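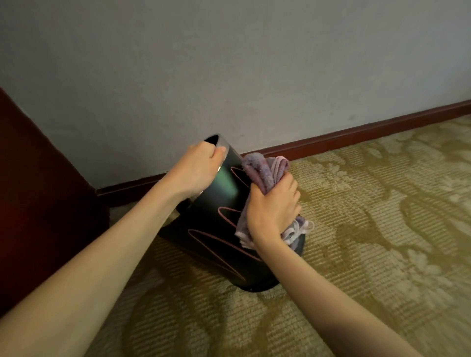
Our book for the autumn is "Small Rooms, Large Prayers" by Sanne Bosman, and I want to recommend it warmly to every reader of this newsletter. It is a book about prayer for people who believe they have no time for prayer. The author raised four children in Hadport and wrote most of her pages early in the morning at the kitchen table. She asks us to give to God the work that is already in our hands. You can do it with the dishes, with the ironing, or with a wastebasket, even a pretty black one with a silver rim and pink zigzag lines, at which we never look for longer than a second. She says that such a second is long enough for one sentence of thanks. I have tried this for some weeks and I must admit that I forget it very often, but I forget it less than in the beginning.

The chapters are short and you can read one in 10 minutes. My favorite is the chapter about Martha, who is usually scolded in sermons. Mrs. Bosman is kinder to her. She reminds us that Martha was also the one who went out to meet the Lord on the road when her brother had died, and that her confession of faith is one of the strongest in the Gospel of John. I had read this story many times and had not put these two things together.

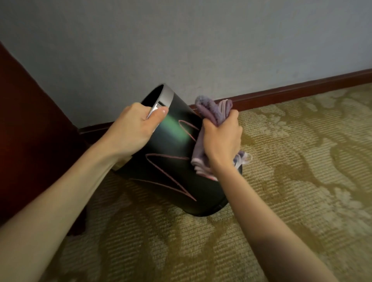 Last updated: September

The part about fasting is weaker in my opinion. It has many quotations — some of them quite long — and I missed the author's own voice there. The last chapter, on praying for people who have hurt us, is difficult but worth the effort. I would advise you to read it alone first, before you talk about it in a group.

The book has 200 pages and comes from the publisher Dal Bello. The first printing was 3000 copies and the bookshop in Pranddale still has a good number of them. Our sisters in Pudport have ordered theirs together, which saves the postage. If you would like to do the same, please write your name on the list next to the library shelf. We will begin with the first two chapters. Please bring a pencil and your own Bible, in any translation.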